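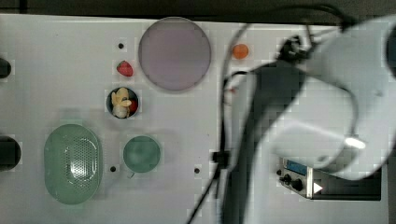 4. Setting up the scoreboard for a match

Read this section before the first home match of the season. It covers the Callden portable scoreboard used for volleyball at the Grudent sports hall. For the wall-mounted board, see section 6.

Before you start

You need the display, its mains lead, the control desk and both team name strips. The desk runs on its own battery and should be charged the night before. A full charge takes 7 hours.

Caution: Do not plug the display into the same extension lead as the hall heaters.

Placing the display

1. Stand the display on the far side of the court, facing the scorer's table and well outside the free zone.

2. Open both legs until they click, then tighten the wing nuts by hand.

3. Run the mains lead along the wall and tape it down wherever people will walk.

4. Switch on at the back. The display shows a row of dashes while it looks for the desk.

Note: The desk has a range of 35 metres indoors. If the dashes stay on, move the desk clear of any metal seating and try again.

Starting a match

5. Hold down the green key on the desk until the display shows 0 - 0.

6. Press MODE until VB appears. Other sports use a different points limit, and the desk remembers the last one played.

7. Choose the number of sets. League matches are best of five. Junior friendlies are usually best of three, but check with the referee.

8. Slide the team names into the holders. The home side goes on the left as seen from the scorer's table.

During play

9. Press the arrow key under a team to add a point. To take one off, hold CORRECT and press the same arrow.

10. Press TIME for a time-out. Each team has 2 in a set, and a lamp lights beside the team name for each one used.

11. At the end of a set, wait for the referee's signal before pressing NEXT SET. The points go back to zero and the names change sides on the desk only, so swap the strips on the display by hand.

Caution: NEXT SET cannot be undone. If it is pressed too early, write down the score, restart the set and enter the points again.

The paper score sheet is the official record. If it differs from the display, tell the second referee at the next break in play.

Faults should go in the book kept with the desk. Ea Holst orders spare lamps and fuses, and Tülin Çınar holds the key to the equipment store.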